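Fingers not closing evenly after a slip - Ositz hand-held gripper
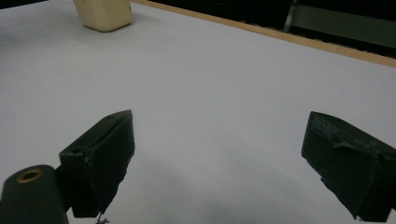
Forum: Hardware Faults > Grippers and End Tools

dineo_modise
Joined the board to ask this. Our Ositz started dropping parts on Tuesday. Left finger gets to the part first, pushes it sideways, then the right one catches up and the part pops out. Fingers are the original dark green ones, chipped at the corners and scratched. Closing force is set to 60 and I haven't touched it. Is this wear, or is something loose behind the fingers?
Dineo Modise, Roltemcombe

kavham_bench
Wear. Kavham printed a note with the spare sets saying to swap at 3,000 cycles. Those faces are rough as guts. What's your count?

dineo_modise
More than 3,000 by the log. Nobody wrote down when they were last changed.

gluepot58
I'd disagree with wear as the first suspect. Rough faces still grip. One finger arriving early is linkage, and mine did the same with a pin half backed out. Power off, battery out, then wiggle each finger by hand. If the left has more play than the right, there's your answer.

kavham_bench
Could be both. I still wouldn't run it with corners like that. Chips end up in the product.

gluepot58
Fair enough on the chips. New fingers on a loose pin will be chewed up in another 1,000 though.

dineo_modise
Checked at 4 pm with the battery out. Left finger rocks, right one is solid. Haven't opened the body yet.

zed_torque
Please don't turn the force up to get through the shift. We did that on a Zakharchenko unit and it let go under load - one bruised thumb and an incident form. Tag it out.

dineo_modise
Tagged. Pin and a new pair of fingers ordered, and I'll open it up when they arrive.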